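Handbags, keychains and one stubborn knot
2025-08-26

The woman behind Pesterano does not want her name in this. "Put the bags in. Leave me out of it." Fine. We talked for most of an afternoon at her place in Festhorpe, her on a stool, me on a box of yarn.

Pesterano is knitted handbags, mostly. Small ones, puffy, pale colors. She started with 5 of them for a market in October and sold the lot before lunch. Since then she has made 182, every one written down in a notebook with the yarn, the date, who it went to.

"I'm slow. People want me to be fast and I'm not going to be."

The keychains came later. Beads, charms, a strap you clip on the bag. She'd bought beads from a shop called Atallah, a bag of 3000, way too many, and had to use them up somehow. Orange and pink go first. "I don't even like orange. But it goes on a pink bag and people pick it up."

I asked about handles. Long pause.

"Rope. Always rope. Knitted handles stretch, you put your phone and your keys in there and by the end of the month its down at your knee."

And the knot?

"The knot is the thing I get mail about. Half of them want it higher. I tie it near the top becuase that's where your hand goes."

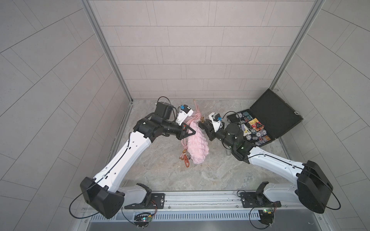
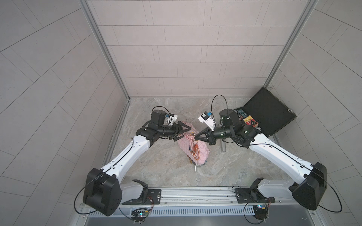 She doesn't line the small bags. Did once, hated it, the lining bunched and you lost the squish. Bigger ones get cotton. Zippers no, never, she says she would sooner quit.

Price came up. She sighed. A store called Anent offered to take a whole season off her, and she worked out what they'd pay per bag and said no the same evening. "I'd have been knitting in my sleep."

Washing: cold, by hand, flat on a towel. Take the keychain off first. "Someone put the whole thing through the machine, charms and all. She sent me a picture. I had to go outside for a minute."

Next up is a green one, maybe with a shorter strap. She is also looking for brass clips that don't squeak. If you know of any she'd like to hear.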